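Reupholster or replace? Chair from the Illham showroom sale

oakbend_

Looking for opinions before I spend money on this. I have an armchair in pink fabric and I like the shape a lot. 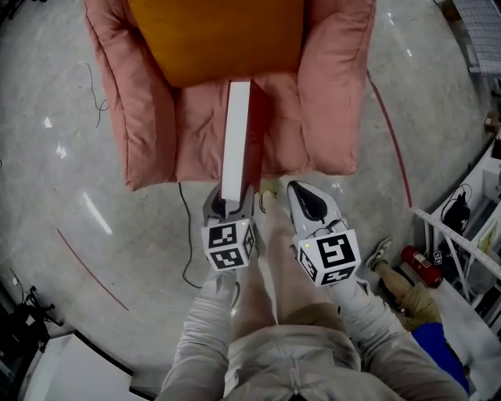
My question is about foam. The seat sags when I sit and takes a long time to come back. I called Bolger and they quoted me for a new seat insert in high density foam, plus a wrap of batting so the cover fills out. The insert would take 4 weeks. A complete new cover would push it into November, and by then the price is close to what I'd pay for another chair. Has anyone had just the insert done and been happy with it?

tackstrip19

Do the insert only. Covers usually look tired because the filling under them has gone flat. I did a loveseat that way and the fabric pulled smooth again without anyone touching it. Ask Bolger what density they mean, in numbers. "High density" by itself is a sales word.

marlow_k

I'd disagree with doing only the foam. If the seat drops that far, check the webbing first. Turn the chair over, pull back the dust cover on one side and push up on the straps with your hand. If they're slack, new foam will feel fine for a month and then you're back where you started.

tackstrip19

Fair, but plenty of chairs have springs and no webbing at all. OP needs to look before paying for either one.

oakbend_

Looked. It has webbing, the elastic kind. Two of the straps have more give than the others. The tag underneath says Zestinden but I can't find any parts list for them.

marlow_k

You don't need a parts list. Elastic webbing is sold by the yard and any width close to the original will do. Stretch it evenly and staple it to the rail. Replace all the straps, not just the bad ones, or the seat will lean.

Gusano_fabrics

We sell cut foam and webbing at Gusano, so weigh this accordingly. For a seat cushion I'd go medium firm with a soft layer on top. Very firm foam in a puffy style chair looks wrong, the cover ends up tight in the middle and baggy at the corners. Measure the inside of the cover, seam to seam, and add half an inch each way.

pennywhistle2

I'm going to be the one who says sell it. I put money into a chair like this twice and still ended up getting rid of it. Light fabric shows everything and if the cover doesn't unzip you can't wash it.

oakbend_

The seat cover does unzip. The arms don't come off. I'm not selling it yet.

tackstrip19

Then webbing and foam, and leave the cover alone. You can always recover it later and the new foam won't go to waste.

oakbend_

Update, October 4, 2026. Ordered webbing and told Bolger to hold off on the insert until I see how the seat feels on new straps. They were fine about it. Does anyone know if a regular staple gun is enough for the rail, or do I need to borrow a pneumatic one?

marlow_k

Regular is OK in softwood. If the rail is hardwood the staples will stand proud and you'll be hammering each one down. Try one and see.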